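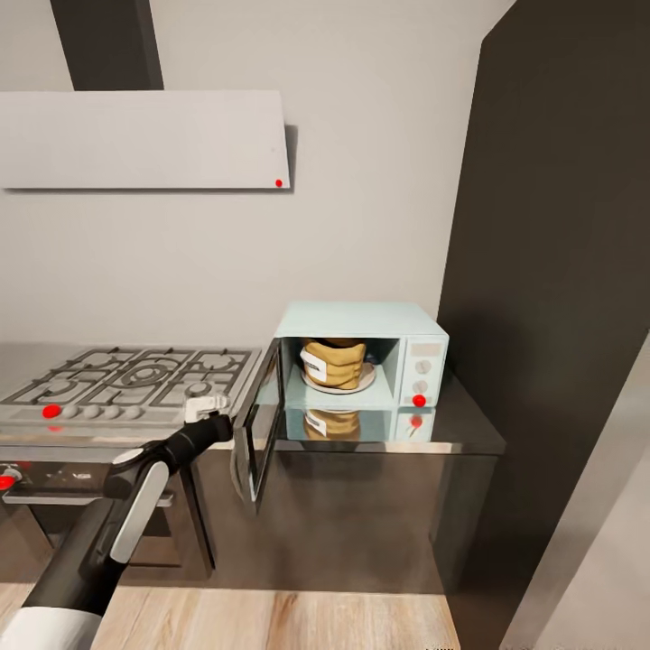 Evstead Racing signs on for a second Supersport season

Great news for anyone who fell for the little green team last year: Evstead Racing will be back on the Supersport grid, and with a second bike! The squad finished 7th in the standings on its first try, 4 points shy of Majali.

Engines will again be prepared by Skalska, whose new airbox made its first laps in testing at Lavham in June.

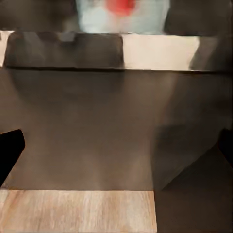

The team logged 318 laps there over the whole test, and the revised swingarm held up well even on the bumpy run down to the final chicane. Tire wear was the weak spot last season, so that is very welcome.

Riders will be named before the opening round. Gates at Lavham open at 8 a.m.

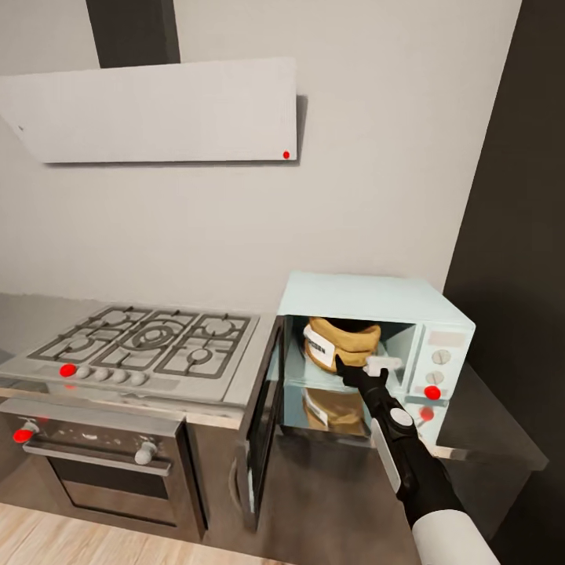 Gas cooktop and built-in oven beneath a range hood. Computer rendering.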